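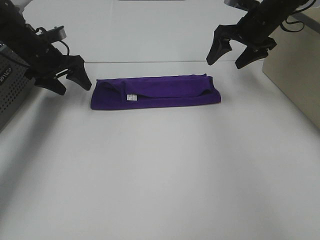

**stillano22:** I'd go thirds the long way first, then fold it down from the end. If you start by halving it you get that fat roll along one side and it never lies down after that.

**Paewai:** Ooh, see, I'm a halves person and I'll defend it! Long strip, press it with your forearm, then fold in from both ends. My whole drawer is done like this and I get 13 across where I used to get a sad heap.

**stillano22:** 13?? What size drawer?

**Paewai:** 900 mm wide, the Fukham one. Love that thing. Shirts AND hand towels in there.

**vuvville_laundry:** Gotta disagree with both of you (nicely). Purple is a color I'd always fold with the label inside. A white tag on dark cloth is all I see when I open the drawer, drives me nuts.

> never lies down after that

Also it does if you shake it out and start over. Takes 2 seconds!

**Paewai:** But I like the tag out! I check it before I wash, no unfolding.

**vuvville_laundry:** You check tags? Wow, ok, respect.

**stillano22:** Tried the both-ends thing tonight on a stack of towels. The thin ones came out great, so crisp! Thick ones sprang open on me. Still thirds for those.

**Paewai:** Yesss, one convert (half a convert). Try pulling the corners snug before the last fold, that raised bit at the end goes away for me.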